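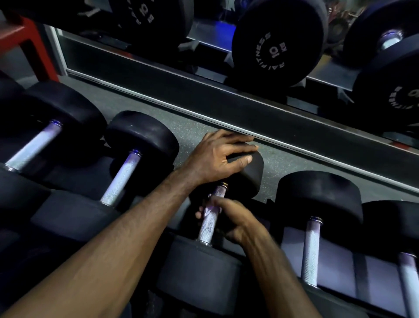
*One hand on the handle, the other over the head, with the rack in front of the mirror.*

## Looking after rubber dumbbells at home

Rubber-coated dumbbells last for years with very little care, but sweat and chalk dust do build up. Most of it collects in the knurling, the rough pattern on the handle.

**Weekly wipe**

- Use a cloth wrung out in warm water with a drop of washing-up liquid. Wipe the heads first and the handle last.
- Dry straight away with an old towel, paying attention to the collars, where water sits.
- Leave the weights out of the rack for an hour if the room is damp.

**Handles**

Go over the knurling with a dry nylon brush. An old toothbrush does the job – brush along the grooves in both directions. For spots of rust, put a little light oil on a rag, rub, then wipe it all off again. A greasy handle is a dangerous one. Don't use wire wool on chrome.

**Rubber heads**

Scuffs on the flat faces are only cosmetic. Grey marks usually lift with a damp melamine sponge. Keep bleach, white spirit and furniture polish well away from rubber. New weights can smell strongly, and ours did until August. Airing them in the garage helped more than any spray.

**Lifting and putting back**

- Stand close to the rack with your feet apart and bend your knees.
- Take hold of the handle before you move anything, and steady the head with your free hand.
- Lower each weight until it is resting on the rack, then let go. Dropping it the last inch chips the paint and pinches fingers.
- Check now and then that the heads are tight. If one turns or rattles, stop using that dumbbell.

**Mirror and floor**

Spray glass cleaner on to the cloth and keep it off the rubber. Hoover behind the rack once a month. If you have to shift the rack itself, take all the weights off first, starting with the top row if there is one – a half-loaded rack can tip.

Moushumi Biswas, Apr 19, 2020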